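We use cookies to remember your preferences and to count visits. By continuing to browse you accept our cookie policy. Accept | Manage settings

Two Months with the Vilar Gripper Pair in Simulation: A Review

I bought the Vilar model pack in September after a long evening of complaining to my friend Antigoni Nikolaidis about my old grippers, and I have been running it nearly every day since. 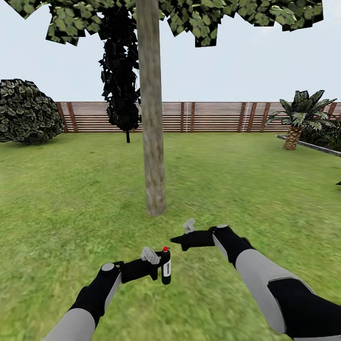 What I was looking for

My project is a two-armed setup that picks up small household things and passes them from one hand to the other. All of it happens in the simulator for now (the real arms are a dream for another budget!), so the gripper model matters a great deal to me. If the fingers are wrong in simulation, everything I train on top of them is wrong too, and I've lost whole weekends that way.

Before Vilar I used the Eshun hands, which came free with my physics package. They're perfectly nice hands and I still have a soft spot for them, but the contact surfaces are very simple, and round objects tend to creep upward out of the fingers as though somebody had buttered them.

The bottle test

My favorite test is a small green bottle with a red cap, stood upright on a lawn in a garden world I've had for ages. The left hand takes hold of it and the right one comes over open, ready to receive. It sounds like nothing, I know, but a narrow cylinder is a very good way to find out whether a gripper closes evenly, and if one finger arrives early the bottle leans and you see it right away.

I ran the handover 555 times with the Vilar pair on default settings and lost the bottle in 20 of them. With the Eshun hands, same world and same arm paths, I lost it in 133. Most of the Vilar failures came at the moment of release, when the giving hand opened a touch too fast, and slowing the opening speed in the controller helped a lot. I haven't rerun the full set since making that change, so please take that last part as an impression.

Garden or plain floor?

Sándor Virág, who got me into all this, thinks I'm silly for testing outdoors with a big tree and a palm in view when a flat gray floor would load in a blink. He's right about the loading! But I train from camera images, and I like to have some leaves and a fence behind the hands so the vision side has something to chew on. The black fingers stay easy to pick out against the grass, and the pale gray brackets on top of the grippers give my tracking code a nice light patch to look for.

Getting it to talk to the controller

I drive everything through Zamirbridge, and setup took me 4 evenings, which is longer than the manual suggests. The left and right hands ship with the same joint names, so you have to rename one set by hand before the bridge will accept both. The Dikov pack, which I borrowed for a week last year, had this sorted out of the box – though its fingers were so slow to compute that I gave up on using two at once.

Would I buy it again?

Yes, and I'd pay the same price. I would love a proper left and right version, and a page in the manual on release speed would save people some grief. I'm moving on to mugs next, handles and all, and I'll add a note to this review when I have numbers for those.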